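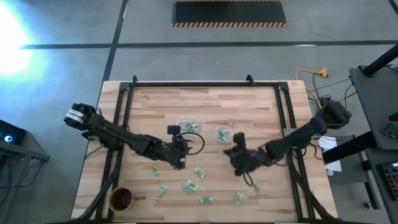 Station 2, folded-paper task. Both arms over the table, with the two clear containers behind the left gripper.

Trekomeo bimanual data collection – progress report to Pinder
Prepared by Cecilia Essien
Last updated: 2021-04-06
2 min read

Status

Collection on the folded-paper task is under way at station 2. The target for this task is 90 accepted episodes. We have 60. The remainder depends on the changes listed under Open items, and we would like those settled before recording resumes at full rate.

Task definition

The pieces are green printed paper, folded and creased, spread over the near half of the table. An episode is accepted when every piece has been placed in one of the containers and both grippers are clear of the table surface. Either arm may pick. The operator is asked to vary the picking order and to refold the pieces between episodes, so that the policy does not see the same creases each time.

Paper was chosen over the rigid blocks used in November. Creased paper changes shape under the fingers, and the block policy did not transfer to it in our first trials.

Rejected episodes

Most rejections fall into one group: the gripper closes on the table surface beside a piece lying flat, and the operator has to open and try again. Recoveries of this kind are kept in a separate set and are not counted toward the target. Akua Amoah is labeling them by hand. We expect them to be useful for training, but have not tested this.

A smaller group comes from the smaller container shifting when an arm brushes its rim. Fixing it down would solve the problem and would also remove position variation we want to keep. For now the operator resets the container and the episode is discarded.

Hardware

The wrist camera cable on the left arm leaves a wide loop to the side of the gripper. It has entered the other arm's view on some reaches. A shorter cable has been ordered from Luven.

Open items

– Fit the shorter cable and repeat the camera calibration.
– Agree with Pinder on whether recovery episodes may count toward the 90.
– First training run on the accepted set. Operator time for the evaluation is budgeted at roughly two days.

No change to the overall budget is requested in this period.

2 comments · 0 shares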